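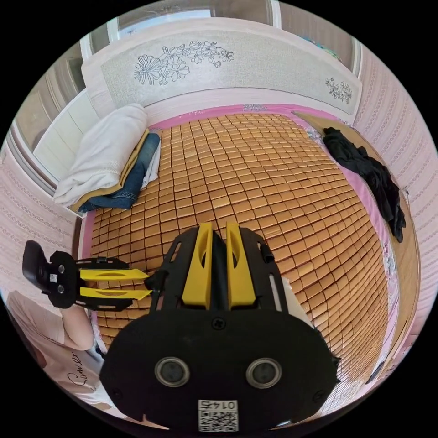

The Second Goalkeeper

I had been reserve goalkeeper at Flurnstead for two seasons when the manager signed Thierry Texier, and by then I had played four matches. Three were in the county cup, which the manager didn't care for. The other was at home to a side that had already gone down.

Texier was 29. He had played in the French fourth division and after that for a works team at a place called Plorier, where his father had also kept goal. He had come over with his wife, who had a job at the hospital, and he drove a van for Joly, the tile people, who also paid for our shirts. That was how he came to us. Someone in the Joly yard had seen him catch a bag of grout thrown down from the loading bay, one-handed, while he was talking to somebody else.

I assumed he was there to take my place on the bench. It was the other way about. Our first-choice keeper had a bad hip and everybody knew it except the people he told about it, and in August he stopped. So Texier went straight in and I stayed where I was, in the number 13 shirt, with a bib over it.

We trained twice a week on the school field. The goalkeepers worked at the far end, next to the long jump pit. Texier didn't talk much. He would put a ball down, look at it, pick it up and put it down again a foot to the left. Then he would strike it at me very hard. When it was my turn to serve he told me I was being kind.

"Hit it," he said.

"I am hitting it."

"You're hitting it where I am."

He was right about that. I had got into the way of it with the old keeper, on account of the hip.

By the end of the month I could put the ball in either corner nine times in ten, which is no use to a goalkeeper, and Texier was saving most of them. He had large feet and short arms for his height. What he did was move early, only a half step, and the half step was always the right way. I asked him how he knew. He said that he looked at the knee of the standing leg. I tried this for a fortnight and let in everything.

Then his father fell ill and he went home. He missed two matches and I played in both. We drew one and lost one. The goal that lost it went through my hands and I'm not going to describe it. I had his number from the team list and I sent him a message saying that we had taken a point from six and that I hoped his father was better. He wrote back by post, on lined paper. I still have it.

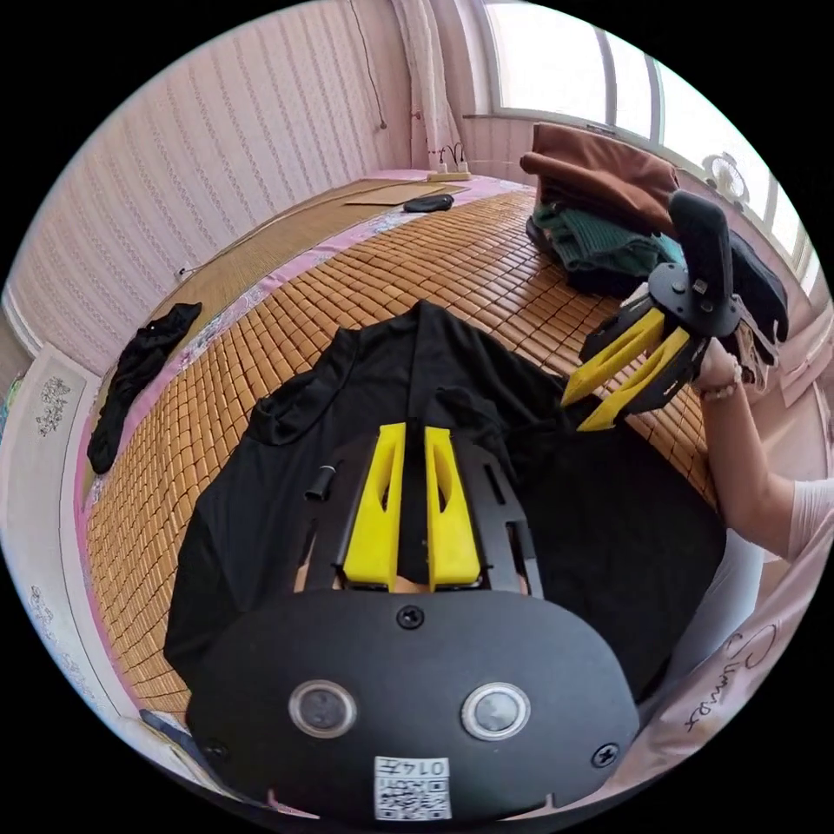 Plorier, September

Thank you for your message. My father is at home now, in the front room downstairs. He is angry with the stairs. He asks for the scores and I translate the report from the Flurnstead page. He does not know where Flurnstead is but he has opinions.

I have read about the second goal. I think I can see it from what is written. You went with two hands to a ball that was already past the point for two hands. I did this when I was 27, in front of my father, and he didn't speak in the car. Now he says it was nothing, and that he has let in worse. I asked him when. He said he couldn't remember, there was wind.

The ground here is smaller than I thought. They have put a fence where I used to fetch the ball from the river. There is a new goalkeeper who is seventeen and wears gloves that cost more than my boots. I stood behind his goal for an hour. He is good. Nobody hits it hard enough at him.

Please tell the manager that I will be back for the cup match at Adley. If he wants to play you instead I will not mind, and if you play, remember their number nine is left-footed but takes penalties with his right. I saw this in August on the television of the man in the tile yard. I don't think it was supposed to be on television. It was somebody's telephone.

My mother sends a cake but I'll eat it on the train.

T.

I read the letter in the kitchen and then in the car before training. I told the manager the part about Adley. He said that of course Texier would play if he was back, and did I think he was daft? I left out the offer.

The rest I kept to myself. I did go over the bit about the two hands. I went out to the garden with a tennis ball and the back wall, and I threw the ball to my left and went for it one-handed until the light went. My knees were green. My wife put the outside light on for me and went back in.

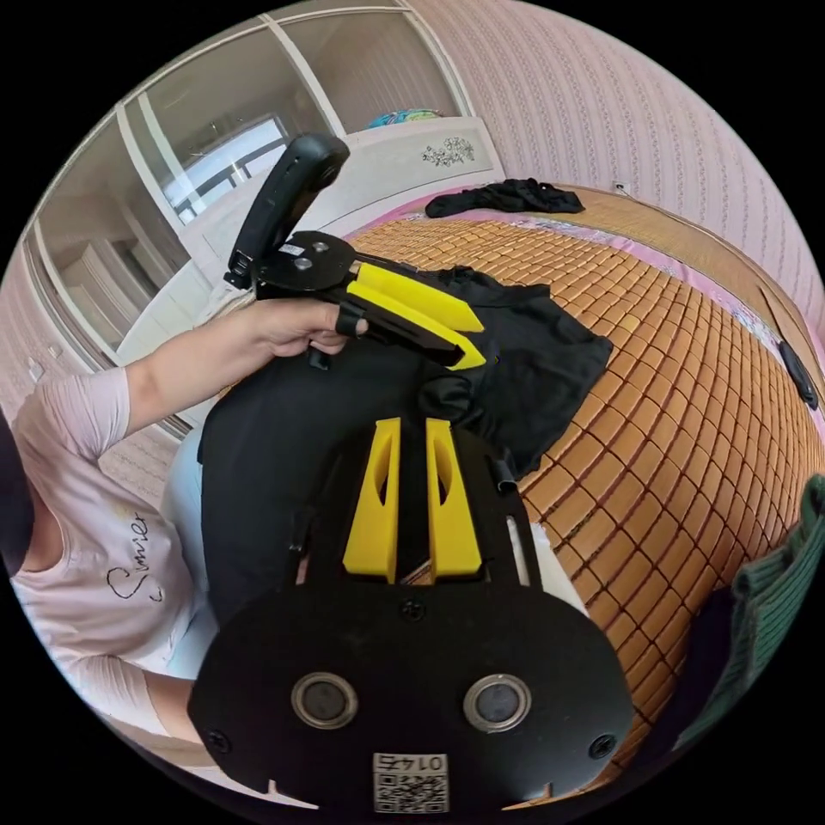

Adley Away

Adley had a proper stand and a car park with a man in it. They were two divisions above us. The crowd was given over the loudspeaker as 2397, and our left back, who worked out that this was more than lived on his side of Flurnstead, had to go in and use the toilet again.

Texier had come back the night before. He looked tired and had lost weight in the face. In the warm-up I served to him as he liked it, hard and low and away from where he was standing, and he got down to nearly all of them. Some of the Adley supporters behind the goal started to cheer when he missed one. He turned round and nodded at them as though they'd said good afternoon.

For an hour they had the ball and we didn't. Their number nine was a big lad with his socks rolled down, and he was quicker than he looked. He hit the post early on. He headed one down into the ground and Texier pushed it over with his wrist. Just before half-time he went through on his own, and Texier made that half step and simply stood there, and the ball struck him on the chest and went out for a throw.

At half-time the manager said to carry on doing what we were doing. Our centre half asked what that was.

We scored from our first corner. I've heard it told several ways since then. It came off the back of somebody's head and I believe the head belonged to them. The ball went in slowly. There were perhaps sixty of our people in the corner by the tea bar and they took a second to be sure.

After that it was worse. They brought on two forwards. I was told to warm up, which the manager did whenever he was nervous, and I went up and down the line in my bib while a small boy leaned over the wall and asked me if I was any good.

"Not bad," I said.

"Why aren't you on, then?"

I pointed at Texier.
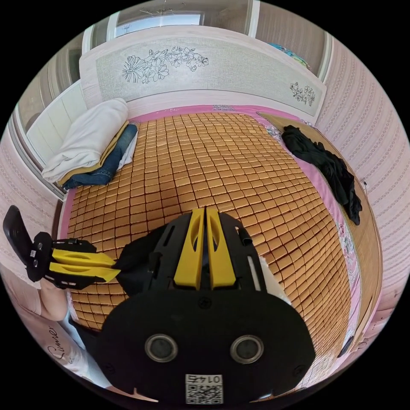
The boy watched him for a bit and said he supposed that was fair enough. Then he asked if he could have my bib, and I said it belonged to the club.

With six minutes to go Texier came out for a cross and took it cleanly, and their number nine ran into him. There was no malice in it. They were both looking up. Texier came down on his shoulder and kept hold of the ball, and when the physio got to him he still had hold of it and wouldn't give it to her. She had to ask twice. His arm didn't go where it ought to when he tried to lift it.

I took the bib off and it caught on my ear. The manager said something to me and I have no idea what it was. When I reached the goal they were walking Texier round behind it, and he stopped and made them wait.

"Your gloves are loose," he said.

I did them up.

The penalty came in stoppage time. Our centre half put his arm out and the ball hit it, and he turned round to the referee with the arm still out. Number nine picked the ball up straight away. He put it on the spot, walked back and rubbed his nose.

I knew that he took them with his right foot. Knowing it was a help for as long as it took him to walk back. After that I looked at his left knee, and I saw a knee. It had mud on it. I thought about the school field, and how when I served to Texier and wanted to beat him I always looked at the corner I wasn't going to use. Number nine looked at my left.

I went right, a half step, then all the way. The ball was lower than I'd expected and already going by me. I went with one hand. It hit the heel of my palm, and then the post, and then the back of my leg, and I turned over and fell on it and lay there until people began to shout at me to get up and kick it.

I kicked it into the stand. There was another minute and a half, and in that time I touched the ball once, from a back pass that I could have done without.

They had put Texier's arm in a sling and he was sitting in the dressing room with his boots on. He couldn't undo them with one hand and hadn't asked anyone. I knelt down and did the laces. They were double-knotted and very tight. Next door they were singing in the showers and the left back was in the toilet.

"Which way?" he said. He'd been in here for the penalty. He had only heard it.

"My right."

"One hand?"

"One hand."

He thought about this. I got the first boot off and started on the other.

"I'll ring my father," he said. "He'll want to know if there was wind."

I said there had been a bit, towards the end, coming across from the car park side. He asked me to find his phone, which was in the pocket of his coat, underneath a cake tin.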